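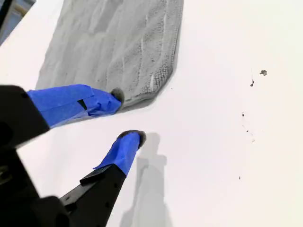 プネソラ体育館(Punesora)の施設公開は、2023年9月10日(日)の午前の部に参加した。目的は、大学女子バレーボールの公式戦で使うメインコートの床と支柱まわりの確認である。試合中の床の水分管理は、以前から各会場で手順がまちまちで、遠征のたびに控え選手への説明をやり直している。拭き取りに使う灰色のマイクロファイバータオルも、綿のものとは扱いが異なる。隅をつまんで引くと布がそのままついてくるため、広げる、たたむの動作を片手で済ませやすい。今回の見学では、この拭き取りの項目にも時間が割かれていた。

受付は西側通用口で、上履きに替えたのち、靴底を粘着マットで確認してから入場した。案内は施設運用担当のJui-lin Lu氏。参加者は競技関係者が中心で、地域クラブの指導者、審判員、他大学の主務などがいた。配布資料はA4の両面1枚で、平面図と設備一覧が載っている。

1. メインアリーナの概要

固定席と可動席を合わせた収容人数は2,000席である。可動席を引き出した状態ではコート1面、収納した状態では3面をとれる。大学の公式戦は前者の配置で行う。引き出し作業は南側から始め、北側の列は支柱の据え付けが終わるまで動かさない。先に北側を出すと、支柱を運ぶ台車の旋回場所がなくなる。

天井照明は248灯。点灯区分は競技、練習、清掃の三つに分かれ、競技区分では全灯を使う。コート中央でトスを見上げる姿勢をとってみたところ、ネットの真上には灯具の列がかからない配置になっていた。セッターの立ち位置から見て、右斜め後方の列がやや視野に入る。当チームのセッターには、公式練習の時間にバックトスの見え方を確かめるよう伝える。

2. 床

競技エリアの床はSetarと呼ばれる組立式の床で、敷設に使うパネルは158枚。パネルには裏面に列と行の番号があり、東側のサービスゾーンから順に敷く。端部の見切り材はフリーゾーンの外に収まる。踏み越しの可能性がある範囲に段差はなかった。

継ぎ目は手のひらでなぞって確認した。アタックラインの前後で引っかかりは感じられない。記録席側の1か所だけ、かかとで踏んだときの音が周囲より高かった。Lu氏に伝えたところ、下地との間の緩衝材を点検するとの回答があった。反発の測定値は資料に記載がなく、質問もしたが、当日は手元にないとのことで後日の送付を依頼した。

滑りについては、練習用シューズで横方向の切り返しと前方へのスライディングを行った。乾いた床での止まり方は当校の体育館より強い。フライングレシーブの後に身体が流れる距離は短くなると見ている。膝当てのずれやすい選手は、アップの段階で締め方を調整したほうがよい。

3. 支柱とネット

支柱はYip式で、床の埋設管に差し込み、根元の楔で固定する。高さの調整は手回しのハンドルで、女子の2.24mと男子の2.43mの位置に刻みがある。中間の高さにも止められるが、刻みはない。ジュニアの大会で使う場合は計測棒が必要になる。

ネットの張りは上部ワイヤーを先、下部ロープを後とする。実演では、上部を規定まで張った後に中央の高さを測り、次に両サイドライン上を測っていた。両端の差を消すために中央を何度も動かすと収拾がつかなくなるので、片側ずつ支柱で合わせるよう説明があった。アンテナの取り付けは最後である。

支柱のカバーは前面と両側面を覆う一体型で、面ファスナーの合わせ目は審判台側に来る。反対側の支柱には審判台がないため、合わせ目の向きは外側で統一しているという。

4. 拭き取り

試合中に床を拭く係の動線は、平面図上に実線で示されている。待機位置は両エンドの隅と審判台の後方。ラリー終了後に入り、次のサービスの吹笛までに出る。距離の長い側から入る係は、ネット下をくぐらずに外側を回る。

布は細長く折って持つ。落ちた汗の跡に対して短い辺を前にすると、押した水分が左右に逃げるため、長い辺を進行方向に向ける。一度使った面は内側に折り込む。ここまでは当チームの手順と同じである。異なるのは交換の時期で、当チームではセット間にまとめて替えているが、この会場ではテクニカルな中断があればその都度替えるよう求められる。控え選手が係を兼ねる場合、ベンチ脇に予備を置く場所が要る。

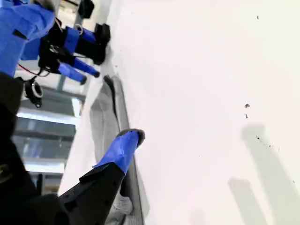 縦に細長く折った灰色の布。白い台の縁に沿って置いたもの。

予備の置き場所は、チームベンチの端から見てウォームアップエリア寄りを指定された。かごや箱は床を傷めない底のものに限る。飲料ボトルと同じ箱に入れることは認められない。

5. 記録席と映像

記録席の電源は床下から取り、口数は5口。公式記録、得点表示、会場放送で3口を使うため、チームの分析用に回せるのは残りとなる。両チームで分けると一つずつである。延長コードの持ち込みは事前申請が必要で、コードはベンチの前を横切らないこと。

得点表示にはProroraを使用している。タイムアウトの残りとセットごとの得点が一画面に出る。選手交代の回数は表示されないので、従来どおりベンチで記録する。操作は練習モードで試すことができ、取り消しの操作が二段階になっている点は担当する学生に先に教えておきたい。

撮影場所はエンド側の2階通路が使える。手すりの高さの関係で、低い三脚ではベースラインの手前が隠れる。サイドからの撮影は客席内となり、座席の確保は各チームの負担である。

6. 更衣室と導線

更衣室は地下1階にあり、メインアリーナへは階段を使う。エレベーターは用具の運搬と負傷者の搬送が優先される。テーピング用の台は更衣室内にはなく、隣の処置室を両チームで共用する。開場直後は混むため、足首のテーピングを要する選手は宿舎で済ませてから移動させる。製氷機は処置室の奥。氷嚢は各自で持参する。

7. 確認事項

午前の部は予定どおり正午前に終了した。未回答は次のとおり。

床の反発の測定値(送付待ち)
記録席側で音の高かったパネルの点検結果
延長コードの申請書式
公式練習時の照明区分を競技区分と同じにできるか

1月の大会ではサブアリーナが改修のため使えず、ウォームアップは可動席裏の通路で行うことになる。通路は天井が低く、ボールを使った練習はできない。メニューの差し替え案はトレーナーと協議のうえ、別紙で回す。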